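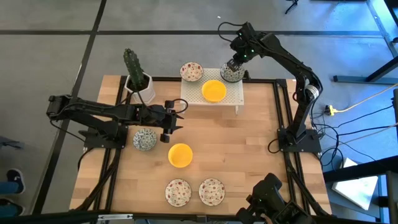
Figure 4. The dish table at Dromthorpe, seen from the head camera. The gripper of the right arm is over the bowl at the right end of the rack.

5.2 The held-bowl fault

The setup in Figure 4 was used for all 67 runs in this section. Each run asked the arms to move plates and bowls between the tabletop and the raised rack. The runs were watched by Clitano, the contact monitor that is meant to stop an arm when it presses on something it should not press on. The earlier report on this monitor (Ongart and Boonyarit) says that it "stops the arm on unplanned contact." We set out to use it as a safety layer and did not plan to test it. The fault described here made us go back and test it anyway.

In a run late on a Wednesday afternoon, the right arm came down on a bowl at the end of the rack, closed its gripper, and kept pushing. The rack slid and the arm went on pushing until Phuthong, who was standing at the table, hit the stop button. Clitano logged the run as a success. Its entry for the moment of contact reads "hold, normal." No alarm was raised, and the log gives no sign that a person ended the run.

Our first guess was a loose cable or a bad force reading. Khunthong checked both the same evening. The force reading was fine: it rose when the arm met the bowl and stayed high. The monitor had the number it needed and did nothing with it. What it did have was a waiting rule. Once a gripper reports that it has closed on an object, Clitano ignores high force on that arm for 2000 milliseconds, so that a firm grasp is not taken for a crash. The rule is listed in the settings file under a name that says nothing about safety, and it is not in the earlier report.

Two seconds is a long time for an arm that is still being told to move down. A grasp in open space may well need the rule. A grasp over a rack does not look like the same case to us, because the rack can take the push and pass it on to the table. The dish task has many grasps of this second kind. It is hard to see how a monitor tuned for the first kind could have been called ready for the second, and we found no record that anyone had tried it.

We then read through the logs of all 67 runs by hand. Clitano claimed to have stopped an arm in 30 of them. These stops were the main evidence offered to us that the monitor worked. We do not think they are good evidence. In 15 of the 30, the force record shows no contact of any kind in the second before the stop. The arm was in free air, often near the end of a reach, and the stop seems to have come from the arm's own weight being read wrongly with the elbow extended. A monitor that stops an arm for no cause will look busy and careful in a summary table. It gives no protection by doing so, and it teaches the people at the table to clear the alarm without looking up.

That leaves 15 stops with real contact. Here we have less to say, and we would rather leave the matter open than claim more than we know. In most of them the contact was light and the planned motion was almost over, so the arm would have come to rest soon with or without help. We cannot show that Clitano prevented any harm in these runs. We also cannot show that it did not.

One reply we received, from Suwannarat at Clistel, was that the cameras would have caught the held-bowl fault even if the force rule did not. The monitor does take input from a fixed camera, and it is supposed to raise an alarm if the rack or anything on it moves when it should not. We looked at what that camera is given to work with. It sits very low, almost level with the wood, and it looks across the table toward the back of the room. Bright windows fill much of the right side of its view. With three bowls in a row on the white stand, the yellow one in the middle partly hides the one to its right. A sideways push would probably show up. A push straight away from the camera changes very little in such a view, and a push straight down changes even less until something gives.

We tried to give the camera a fair hearing. Khunthong played the recorded video of the fault back through the monitor with the force input turned off. The rack alarm did not fire. He then lowered the motion limit step by step until it did, and at that setting the alarm also fired on ordinary runs whenever a gripper came down between the camera and the windows. Suwannarat considers this a matter of tuning. Perhaps it is, but nobody at Clistel could give us a setting that caught the fault and left the ordinary runs alone, and we did not find one ourselves. Until someone does, we do not count the camera as a second layer of safety. The low view is shown below as the monitor receives it.
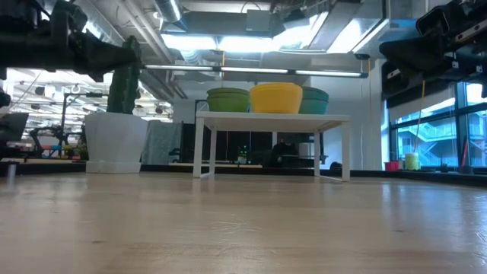 5.3 What we changed, and what we still doubt

The waiting rule is now off for any grasp planned over the rack. On the open tabletop it is still on, with a much shorter wait. The arm is also told to stop moving down as soon as the gripper reports that it has closed, which it should have been told from the start. The pushing was a planning mistake before it was a monitoring mistake, and the planning mistake was ours.

Since the change in September we have not seen the held-bowl fault again. We put little weight on this. The fault came up once in 67 runs, and we have not done enough runs since then for its absence to mean much. We have also not fixed the false stops in free air. Ongart believes they will go away with a better weight model for the extended elbow. The same was said of the last model.

The log itself remains a problem. It still writes "success" when the last planned step has begun, whether or not that step ends well, and it still has no entry for a stop made by hand. Anyone reading our run totals, or the totals in the earlier report, should keep this in mind. We now keep a separate sheet on paper at the table, and where the sheet and the log disagree we use the sheet. The results in Section 6 are counted that way.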